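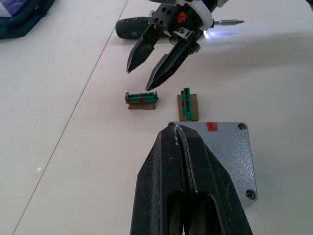 Small-box assembly is where our hand labor still goes, one visitor wrote on the comment sheet after the morning session, and a screw that starts crooked costs more than a slow robot does.

VASACH, Tue 1 February — Drirholm opened its assembly lab to customers and suppliers for a day of demonstrations built around Prakora, the company's control software for two-arm workstations. Three sessions were held, each limited to 25 people.

The demonstration task was the handling of a gray box and its lid, together with terminal blocks mounted on small boards. Two arms share one table. Parts are laid out without a fixture, and the software plans the approach of each gripper so that the arms do not enter the same space at the same time.

Visitors were able to change the position of parts between runs and set the approach speed from the operator panel. The default setting during 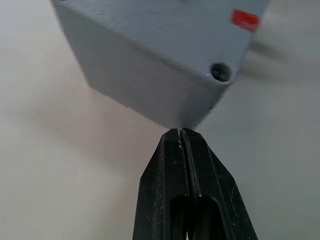 the sessions was 25 percent of rated speed. Questions dealt mostly with finger wear, recovery after a missed grasp, and the time needed to teach a new part. Drirholm replaces fingers on inspection and does not use a fixed interval.

Prakora logs gripper position and motor current for every run. The log holds the last 1000 runs and can be exported as a plain table.

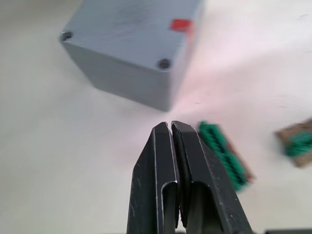 Gripper near the corner of the gray box, terminal blocks at right. Drirholm lab, Vasach.

A technical note on the workstation, including table dimensions and power requirements, is available on request from the Drirholm press office. Companies that want to bring their own parts for a trial should send drawings and two samples of each part ahead of the visit.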